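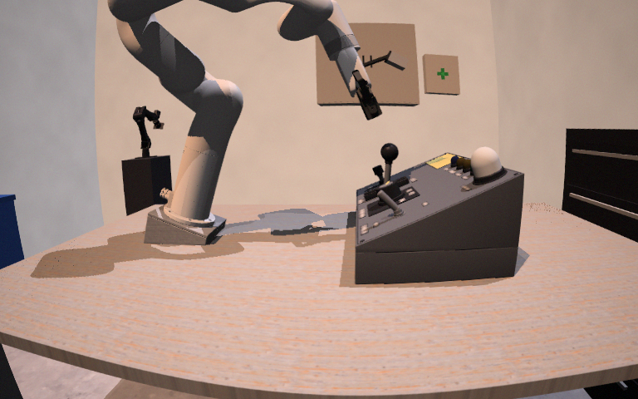 *Fig. 1. The arm at the console in our simulation, gripper closed and clear of the panel.*

## What went wrong with the lever task

Our team (Zinach, named after nothing in particular) spent most of the term teaching a simulated arm to work a control panel, and we were so fond of it by the end that the fault hurt a little! In 148 of 200 runs everything went fine. In the rest, the arm came down on the panel a bit off to one side, pushed hard, and kept pushing until the run timed out – on a real machine that could have bent a finger or hurt somebody.

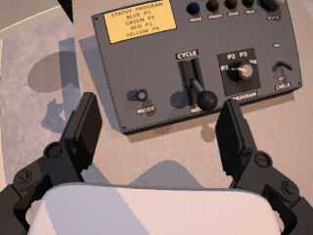
Zorkport Student Reports, Vol. 3, No. 2

We first blamed the lever with the black ball knob, as the fingers have to come in close and the program selector sits just to its right. Gunārs Koppel, our very patient advisor, asked us to look at the force limit instead, and he was right. It was being reset to zero between runs, and our code read zero as "no limit" (my line, I'm sorry to say).

We now check the limit before every move, and the arm stops if the value is missing. The longer test is planned for June.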